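Software Testing, Unit 11: Exploratory sessions
Notes by Zuzanna Wysocka, October

Please read these notes before the lab. We continue with the Prodero booking form. 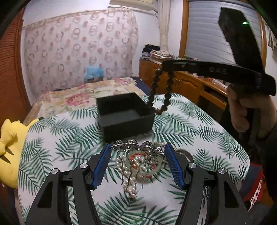
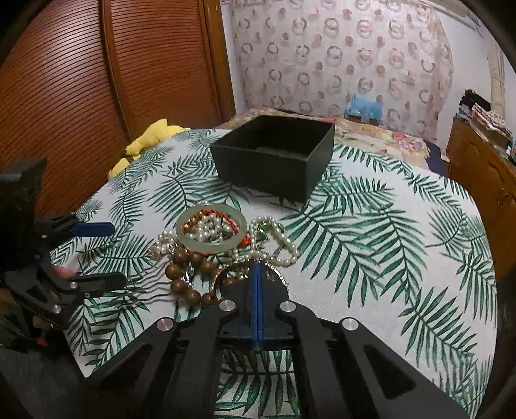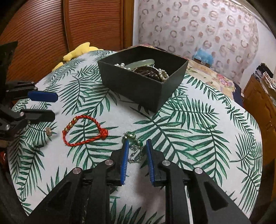

Jewelry and an open black box on the palm-print tablecloth.

A session has a charter, a time limit and a written record. The charter is one sentence, for example "explore date entry with wrong formats". Write down each input exactly as you typed it.

Lab: work in pairs on build 231. One person tests, the other writes. Change roles after 14 minutes. Send your records to Elif Naz Başaran.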